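Serkitano tanto, unsigned, in plain wooden mount
Item 318. Price on request.

The old label gives this blade to the Serkitano workshop. I have my doubts. The seller's papers lean on a family letter that I haven't been allowed to read, and the tang has been shortened, so any signature went with it. Blade length 249 mm. Seven small chips near the point, none of them deep. 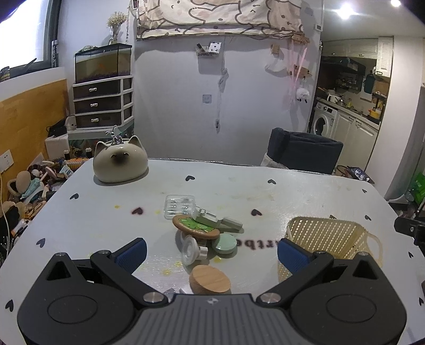 Patrício, who had the blade before me, called the temper line "unmistakable". I've seen the same line on much cheaper knives. Polish is fair, with old stains left in. It goes out in a padded box, wrapped on its own and never heaped together like the coaster and the plastic tray on that white table, and buyers should store it the same way.

Robel Gebremichael at Astow thinks it is a good provincial piece worth roughly 2,000 pounds. I'd want a second opinion before paying that. Viewing at Brorkham through August, mornings only.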